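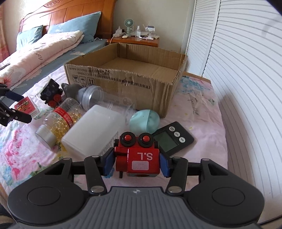 The Urnunby Hill Sprint is a timed uphill motoring event held each September on a closed lane outside the village of Urnunby. Cars run one at a time over a course of 2,713 metres, and the quickest single climb of the weekend wins. It is best known for what happens after the finish line, where drivers must bring their cars back down the same lane in convoy, and for the remarkable amount of brake lore that has grown up as a result!

Course

The lane climbs from the start at Jara Bridge through a run of quick, open bends before tightening sharply at Wiriya Corner, a left-hander with a bump right in the braking area. Drivers who brake before the bump lose time, and those who brake on it tend to lock a front wheel. Above the corner the road narrows between stone walls and finishes beside a water tower. The surface is old, coarse tarmac, wonderfully grippy when dry and hard on tyres at any time.

Brakes and the descent

A climb asks little of a car's brakes, so early entrants often fitted small discs or soft road pads to save weight. The descent is a different matter. Held at low speed behind the course car, with hardly any air reaching the discs, a lightly braked car can cook its fluid well before the bridge. Regulars change to fresh fluid the week before and come down in first or second gear. The pads themselves are a subject of endless and very happy argument in the paddock. Race compounds resist fade on the way down but are often too cold to bite at Wiriya Corner on the way up, and many drivers settle on a fast road pad as the best of both.

Classes and records

Entries are limited to 105 cars, split by engine size and by whether the car is road legal. The Prutunov Cup goes to the fastest road-legal car on treaded tyres, and is fought over every bit as fiercely as the overall win. Chaimae Lamrani took it in a hatchback weighing 616 kg, a superb piece of driving against cars with twice the power, and her line through Wiriya Corner is still copied.

Spectating

The best viewing is from the bank above the corner, around 30 minutes on foot from the village. The footpath closes during runs.

Page last edited 12/12/2024

See also: Hill climbing; Brake fade; Sprint (motor sport)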